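Brisent (crypto exchange)

Brisent is a small cryptocurrency exchange, and I've been keeping this entry up to date for longer than I care to admit. Last changes were made on September 13, 2025. 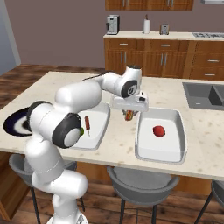 One reader wrote in to say that the old version made Brisent sound like a bank, and that people had put savings there on the strength of it. Fair enough! It never held a banking licence, so I've taken out the line about "accounts" and used "wallets" all the way through.

History

Brisent started life as a swap page for one coin, Ciroveck, and only later let people trade other tokens (seven of them at the busiest point, if you count the Wendetti stablecoin, which I do). The early site was slow and rather ugly, but the fees were low and I think that's why most of us stayed.

The withdrawal freeze

In November the exchange stopped withdrawals for six days. The notice blamed "wallet maintenance", and it was almost word for word the notice Tanabe had put up when that lender got into trouble, so you can imagine the mood on the forums. It later came out that Brisent had lent customer coins to Tanabe and couldn't get them back quickly. Withdrawals opened again with a daily limit, and the limit was lifted bit by bit.

Ciroveck lost a good part of its price during the freeze. Wendetti wobbled for an afternoon and then settled, though I've seen people argue over whether it properly lost its peg. I'd say it did, briefly.

Fees and coins

Trading fees went up after the freeze and there are now three fee bands, depending on how much you trade in a month. Four of the smaller tokens have been dropped. Holders were given time to move them out, but plenty of people missed the email (me included, and I lost a few pounds' worth).

See also: Ciroveck, Tanabe, Wendetti, proof of reserves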